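Kitchen corner notebook
Jun 28, 2020

I meant to write this up in one sitting and then the kettle went on, so forgive me if it wanders a bit. The play kitchen things have been living in the Skamano crate ever since we moved rooms in May, and every time anyone wanted the plate they had to tip the whole lot out and then scoop it all back in. I finally gave in this morning, cleared the white table, and started going through the crate properly, a handful at a time.

First the washing. Warm water, a drop of dish soap, old toothbrush for the corners. The play food comes up nicely with hardly any effort, but anything with holes in it is a chore and I would not wish it on a colleague! The toothbrush bristles go in and then don't want to come out again. I ended up holding things under the tap and shaking them over the sink, which got my sleeves wet and worked much better. If you do the next wash, please don't put anything through the hot cycle. We lost a perfectly good pretend egg that way at the old place and I still think of it fondly.

Labels next. I had hoped to use the leftover Hellwig tags, but the glue has gone chalky and they slide right off anything curved. Masking tape and a marker for now. The numbers run on from the old Brarkuvby list, so the plate is 1033 and the rest follow from there. I know the old list skips in places. I have left the gaps alone, as filling them in would make last year's pages impossible to read.

After lunch I put a few of the things back out on the table to decide what belongs together. My first thought was to sort by color, which looks lovely for an afternoon and is no use at all when you want something in a hurry. Food in one bin and dishes in another is duller and I think we should do it. The ketchup is the awkward one. Is it food or is it a bottle? I have put it with the food for now and will happily be argued with.

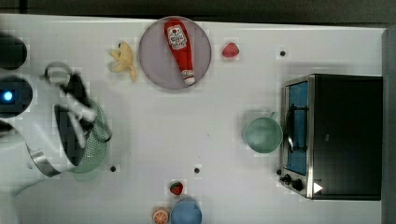
Table after lunch: ketchup on the big plate, banana to one side, red fruit to the other, green colander, toaster oven at right.

The toaster oven takes up a good bit of the table, and I go back and forth on whether it should have a shelf of its own. The low one by the door would hold it, I think, but I want to measure the depth before anyone lifts it over there. My back has opinions about lifting things twice.

Still to do: 4 bins from the Devum order, lids to match if they have them, fresh tape. Look for the other small fruits at the bottom of the crate. Copy the new numbers into the big list while I can still read my own handwriting.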